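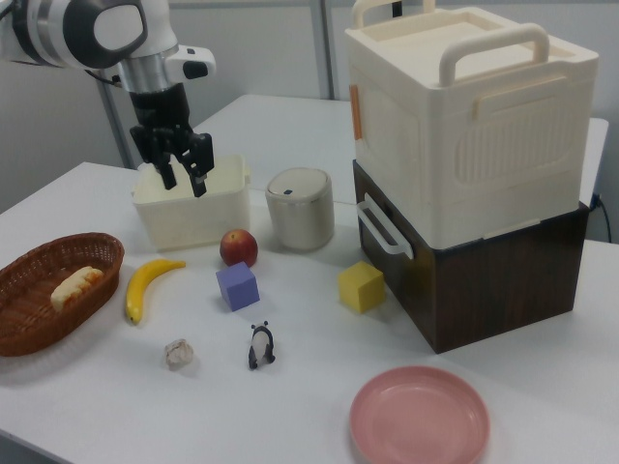 Dernière modification de la page : décembre

Bacs de rangement Trillirmont : mon avis après un an dans un petit appartement

J'ai acheté mes premiers bacs Trillirmont au moment d'un déménagement, pour remplacer des cartons qui traînaient sous l'évier et dans l'entrée. J'en ai racheté depuis, dans trois formats, et j'en ai offert à ma sœur, qui n'en est pas contente. Cet avis porte sur la gamme en plastique avec couvercle, vendue à l'unité ou par lot de deux. Je n'ai pas essayé la version en tissu.

Les formats

Le petit bac tient dans un tiroir de cuisine profond. J'y mets les sachets d'épices, debout, étiquette vers le haut. Le moyen sert dans la salle de bains pour les médicaments et les pansements. Le grand accueille un jeu de draps deux places avec ses taies, à condition de plier serré. Une couette n'y entre pas, même une couette d'été, contrairement à ce que laisse penser la fiche du magasin.

Les dimensions annoncées sont celles du couvercle. Le fond est plus étroit parce que les parois sont inclinées, et on perd de la place quand on range des choses rectangulaires comme des livres ou des boîtes de thé. Mesurez à la base avant d'acheter si vous avez un contenu précis en tête.

Solidité

Aucun bac ne s'est fendu. L'un d'eux est tombé du haut de l'armoire, plein de chargeurs et de câbles, et n'a gardé qu'une marque blanche dans un angle. Le plastique se raye vite en revanche, surtout sur le dessous, si on le fait glisser sur une étagère métallique. J'ai collé des patins en feutre sous ceux que je sors souvent.

Le point faible est la fermeture. Les clips latéraux étaient fermes au début. Sur deux bacs de la cuisine, ouverts plusieurs fois par jour, ils tiennent maintenant mal et le couvercle se soulève si on attrape la boîte par le haut. Ceux du placard de la chambre, que j'ouvre à chaque changement de saison, n'ont pas bougé. Trillirmont vend des clips de rechange, mais seulement par sachet de 10, ce qui fait beaucoup pour un petit logement.

Empilage

Les couvercles ont un rebord qui bloque le bac du dessus. Deux grands bacs l'un sur l'autre restent stables, même sur une étagère un peu penchée. À partir de trois, le couvercle du bas se creuse, et il devient pénible à ouvrir. Les formats différents s'empilent mal entre eux : le moyen posé sur le grand glisse d'un côté.

Vides et sans couvercle, ils s'emboîtent, et toute ma série occupe alors la hauteur d'un bac et demi. Ils se coincent parfois. Un demi-tour de poignet suffit en général à les séparer.

Entretien

L'eau tiède et le liquide vaisselle suffisent. La notice déconseille le lave-vaisselle et je l'ai suivie, sauf pour un petit bac, passé par erreur au programme intensif : il en est sorti légèrement voilé et son couvercle ne ferme plus que de trois côtés. Les odeurs partent difficilement. Celui qui a contenu du curcuma est resté jaune au fond malgré le bicarbonate. Pour la cuisine, je prendrais une couleur foncée.

Par rapport aux autres marques

J'avais avant cela des boîtes Funstead, moins chères, au plastique plus mince. Elles m'ont duré deux hivers au garage avant de casser au niveau des poignées. Elles ont pour elles un fond presque droit, bien plus pratique pour les livres. Les Quinlan ferment mieux que toutes les autres, avec un joint souple, et je les garde pour la farine et le riz. Elles sont lourdes et leur prix monte vite dès qu'on veut en équiper un placard entier.

Achat et livraison

J'ai commandé chez Sekeretti. Les bacs sont arrivés emboîtés dans un seul carton, les couvercles à part sous film. Il en manquait un, renvoyé sans discussion après l'envoi d'une photo du bon de livraison. Les étiquettes collées sur le devant laissent une trace grasse, que j'ai enlevée avec un peu d'huile de tournesol.

Pour du linge, des papiers ou des outils, je rachèterais ces bacs sans hésiter, en grand format. Pour la cuisine, je garde ceux que j'ai et je remplacerai les prochains par des Quinlan.

Points positifs : robustesse, emboîtement à vide, pièces de rechange disponibles.
Points négatifs : clips qui se relâchent, parois inclinées, plastique qui se tache.
Note : 7/10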